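Nicanor Calvo
@nicanorcalvo

Thread on bare brick walls and white gloss floor tiles in the same room, as I keep getting asked and my answers don't fit in replies. Long. Mute if walls bore you.

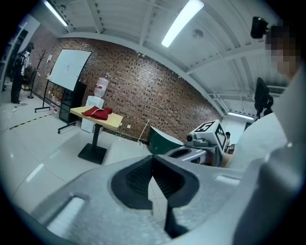
1/ The two surfaces want opposite things. Glazed tile takes in next to no water and can be washed every day. Old brick takes in plenty and shouldn't be washed at all if you can help it. Most of the trouble happens in the bottom hand's width, where one meets the other.

2/ Mopping. Keep the wet mop a hand's width off the wall and do the last strip with a wrung-out cloth. Mop water pushed against brick goes into the brick, takes the detergent with it, and comes back as a white bloom a few weeks later.

3/ The bloom is salt. Brush it off dry with a stiff bristle brush and vacuum up what falls. Don't wash it, you only dissolve it and send it back in. Don't use a wire brush either, it scratches the face and leaves bits of steel that rust.

4/ If the bloom returns in the same place after three or four brushings, stop brushing and look for the water. Gutter, outside ground level, a pipe. In that order, in my experience.

5/ Dust. Unsealed brick sheds a fine red powder. On a beige carpet you would never see it. On white gloss you see it by lunchtime. Soft brush on the vacuum, top of the wall to the bottom, then the floor. I do mine once a month and it takes under an hour.

6/ Sealing. I tested two products on a spare patch in July. Fliklow went on milky and dried with a slight sheen, which I disliked. Matier dried matt but darkened the brick by a shade. Both stopped the powder. Neither stopped the salts on a damp patch, and I wouldn't expect them to.

7/ Whatever you choose, check the label says vapour permeable. A film that holds water in can take the face off the brick in a cold winter. Test patch first, leave it a fortnight, look at it in daylight.

8/ Lime mortar gets repaired with lime mortar. Cement is harder than the brick and the brick loses. If you can scrape the joint out with a key it needs doing. If you can't, leave it alone.

9/ The gloss tiles. Any cleaner that leaves a residue will show as streaks towards the window. Warm water and a very small amount of washing-up liquid, then plain water, then a dry microfibre cloth. The third step is the one people skip and then write to me about.

10/ Grout goes grey before the tile does. Bicarb paste, old toothbrush, rinse. No vinegar, it eats cement grout slowly and it will mark lime mortar if it reaches the wall.

11/ Gap between tile and brick. Mine was filled with hard grout, which cracked along its whole length. I raked it out and used a flexible sealant. It has held so far. A skirting board would hide it, but scribing timber to old brick is a long afternoon – I gave up halfway along.

12/ Low sockets. Power off at the board before you brush near one. Dust collects behind the faceplate on brick because the plate never sits flat.

13/ Sound. Brick and tile together are hard on the ears. A rug helps more than anything you can hang on the wall, and you don't have to drill for it.

14/ Cost, as three of you have asked. Over 300 for my wall, mostly sealer. The brush was 8.

15/ Nassoro Temba points out that steam cleaners are fine on glazed tile but not near the brick. Agreed, and I should have put that under mopping.

16/ Lime mixes for soft brick next. I still have a test batch curing and don't want to write it up until it has gone off properly.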